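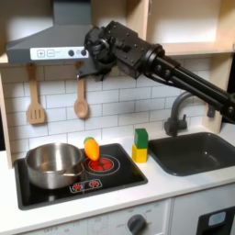 Home Browse Topics Recent changes Help

Robot demonstration

Robot demonstration is a way of giving a robot a new task in which a person makes the robot carry out the task and the movements are recorded. The record is later used to train a control program, which tries to produce similar movements without the person. The method is also called teaching by showing. It is used for tasks that are difficult to write as fixed rules, such as putting away dishes or moving small objects between places on a counter.

Methods

In hand guiding, the person holds the arm and moves it directly. The motors are made soft, so that the arm follows the hand. The person feels the weight and the contact, but the hand can come between the camera and the object, and such recordings are harder to use when the program must learn from pictures.

In remote control, the person stands apart from the arm and moves a second device. This may be a small copy of the arm, a game controller or a handle whose position is tracked. The working arm repeats the motion with a short delay. Beginners usually close the gripper too early, and they need some practice before the recordings become smooth.

Toy kitchens

Many groups work with play kitchens made for children. They are low, light and cheap, and a table-mounted arm can reach the stove and the sink from one position. Toy blocks and plastic vegetables take the place of real food.
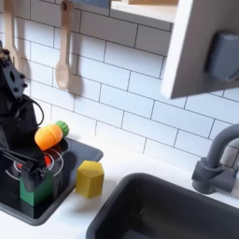

A task is normally given as one short sentence, for example "put the green block on the burner". The operator performs it, the objects are moved to new places, and the task is performed again. If the objects always start in the same place, the program may learn only the path and fail after a small change.

The Botari collection, prepared in Lundville under Kyung-tae Bae, contains 2,373 demonstrations of 18 kitchen tasks. All of them were made by remote control, and none is longer than 15 seconds. Failed attempts are kept in a separate part. A later set, Oron, uses the same tasks with 2 arms.

Limits

The quality of the result depends much on the operator. Two persons can do the same task in different ways, and a program trained on both may hesitate between them. In the Valderrama notes on recording practice, it is advised that operators agree on the side of approach before the work begins. Long pauses at the start of a recording are usually removed.

See also: Hand guiding, Remote operation, Gripper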